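From: Gayan Samarakoon
To: equipment planning list
Date: 8 Jun 2023
Subject: Re: Finger pads and spares, second half budget

Na-rae Hyun wrote:
> The draft has 32 hand-held grippers at full price and no line for
> spares. Severino would like one quote from Tarnar covering both.
> Can we drop the pads and buy them as they wear? Lerkedix did that
> in February.

I would keep the pads in the same order. Bought singly they carry a delivery charge each time, and the Boltwood site has no stock of its own. My proposal:

Grippers: 32
Finger pads, ribbed: 146
Pivot pin sets: 64
Contingency: 2270, to be held by Hajar

The pin sets are two per gripper. The pad figure is two per gripper fitted, with the remainder on the shelf. If the total has to come down, take it from the pin sets first.

Bedroom tasks, two grippers in use:

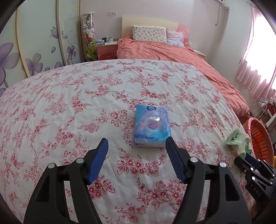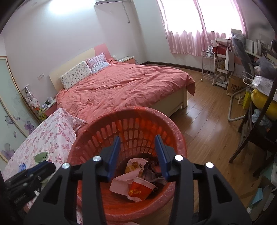
The pad specification still needs a decision before the quote goes out. Bickerstaff offers a soft grade and a hard grade, and the price difference is small enough to ignore. What matters is the range of items. A shiny tissue wrapper and a soft green cloth piece on the same bed want different things from a pad, and the bin with its thin liner and food scraps adds a cleaning requirement. I would order the soft grade and ask for the wipe-down data in writing. Cheng-en has the part numbers. Please send changes to the quantities to me and copy Hajar.

Gayan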